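Trimming the dead bits (and a plate that wouldn't stay square)

I've been quiet on here for a while, mostly down to a piece of software we call Urnix. It started as a small script for chopping the start and end off our recordings and has somehow turned into the thing I open first every morning. It reads in the tracks from the two hand grippers, lines them up with the video, and decides which parts are worth passing on to the training side.

The deciding is the hard bit! When you move a plate with a gripper there are long stretches where the jaws hardly move at all, because you're lining up or having a think. My first version treated all of that as dead time and threw it out. It looked great on the graphs, lovely and tidy, and then the policy we trained on it went charging at the crockery like a bull. The slow bit just before contact was the part it needed most, and I'd been cheerfully binning it.

So now there's a rule about distance. If the jaws are close to something, Urnix keeps the pause, however dull. If they're out in open space, anything still for longer than 400 milliseconds gets squashed down. Simple enough to write, a pain to tune, and I spent most of a week on the plate and tray task alone. 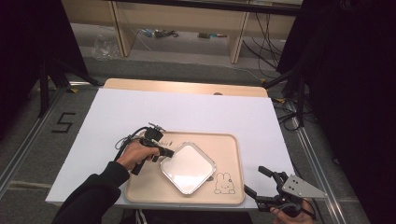

Elthorpe, January 29, 2018

The square plate is my favourite test and also my least favourite. Turn it so a corner points away from you and the grasp planner has to choose: go for the corner, or come in flat against a side? With the jaws just over the rim at that far left corner, a few millimetres either way gives you a completely different answer. The old planner (which we got from the Chiu code, with a few of my own bodges on top) assumed that plates were round, so it didn't care about the angle at all. It would pick a spot on the rim and hope.

I've swapped that for something that fits a rectangle first and then scores the edges. The rabbit on the tray caused trouble for a day or so, as the edge finder kept picking up its ears as a bit of plate. I was rather fond of that bug. It's gone now that I throw away any line that's too short, but I've kept a saved plot of it.

Numbers, for those who like them: we have 3,480 clips through the new trimmer and I'd like 4,000 before we retrain. The Gandton lot managed with 2,000 on their version of the task, but theirs only had the one gripper to worry about, and two hands drifting out of step with each other is a whole other headache. My clock fix for that is still held together with string. It works out the offset once at the start of a clip and trusts it to the end, so long clips go a bit wonky in the last few seconds.

Next job is to redo the offset every so often through the clip, and then put the viewer back together, as I broke the scrubbing when I changed the file format. If you use Urnix and your timeline jumps back to zero whenever you let go of the mouse, that's me, sorry. Roll back one version and it'll behave until I get a fix in.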